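The Cledwood tea room: what June brought us

What a month! When we moved the tea room out of the side porch and into the old reading room at Cledwood, I thought we might get a few more people through the door on wet afternoons. I did not expect to be rushing round to the shop for more milk at half past two, or to see people sitting on the window ledge with their plates on their knees (the window ledge is wide and very comfortable, I should say, and I've since put cushions on it).

We served 644 pots of tea in June. Last year, over the same month, it was just under 600, and that was with the fete in the middle of it, which always bumps things up. This year the fete was rained into the school hall and we still beat it. Thank you to everyone who came, and to everyone who came twice.

The biggest change has been the loose leaf. We had talked about it for ages and always put it off, mostly over worries about strainers and leaves blocking the sink. Then Kaja Baranauskienė joined us in the spring and simply got on with it. She grew up in a house where tea was made from whatever was in the garden, lime flower and mint and blackcurrant leaf, and she brought in six jars of dried leaves for us to try one morning before opening. We stood at the counter sniffing them like children in a sweet shop. The lime flower was a surprise to me. I'd expected something sharp from the name, and of course it has nothing to do with limes at all, it comes from the linden tree, and it tastes of honey and hay.

So now there's a garden tea on the board alongside the usual breakfast blend, and it changes with the weather and with what people bring us. If you have mint running wild (who doesn't?), we will happily take it off your hands. Please pick it in the morning once the dew has gone, shake it well, and tie it in small bunches with the stalks left on. We hang it in the back passage, and the whole building smells wonderful for a week.

A few people have asked how to make a decent pot of mint tea at home, so here is how Kaja does it. Take a really big handful of fresh leaves, far more than looks sensible, and tear them once across. Warm the pot. Let the kettle go off the boil for a minute before you pour, put the lid on and leave it for six minutes. It should come out a pale yellow-green and taste of more than toothpaste! With dried leaves use a heaped teaspoon for each person and one over. Sugar is up to you. I like a thin slice of apple in mine.

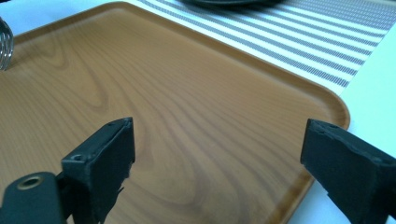 The baking has had to keep up with all this, and I think it has. The seed cake came back by popular demand, and the cheese scones have been selling out before three. We tried a rye loaf from the Grigaitė bakery over in Bistville, sliced thin with butter and cucumber, and it went down so well that it's now a regular thing. It is a dark, close bread with caraway in it, a bit sour, and it keeps for days. If you only know the kind in plastic wrapping, do give this one a go. They bake it twice a week and ours comes over on the early bus, still in its paper, so I have to sit next to it all the way home without tearing the end off. I have managed this most weeks.

Bistville itself is well worth a trip if you haven't been in a while. The bakery has moved to the corner opposite the church and there's a bench outside where you can have a bun in the sun. The 22 bus stops right by it.

Another bit of good news is the Leven room. For anyone new to the village, that's the small room behind the tea room, named after the family who gave the piano. It's been used for storing chairs for as long as I can remember. The chairs have gone up to the loft, the walls have had two coats of a soft cream, and the piano has been tuned, which took a whole morning and some muttering. We would love people to play it. You don't have to be good! One afternoon a boy of nine or so played the same eight bars of something for half an hour while his gran had her tea, and by the end the entire tea room was humming it. I was still humming it while I washed up.

Now for the things I need to ask of you. We're short of teaspoons again. Where they go is a mystery, but if you find one in your coat pocket, there's a basket by the door and no questions will be asked. We could also do with a few more teapots, the small two-cup sort, any pattern, as long as the lid fits and the spout pours cleanly. Jam jars with lids are always useful, and if your blackcurrants are coming on well, Kaja would like some of the young leaves as well as any fruit you can spare.

We're also thinking of a tasting evening later in the summer, with the garden teas, the rye bread and perhaps some local honey if the bees are kind. It would start at seven and be quite informal. Put your name on the sheet by the till if you'd like to come, and add anything you'd especially like to taste. Somebody has already written "nettle" in capital letters, so nettle it is.

The tea room is open from ten until four all through the summer, and the kettle goes on at a quarter to.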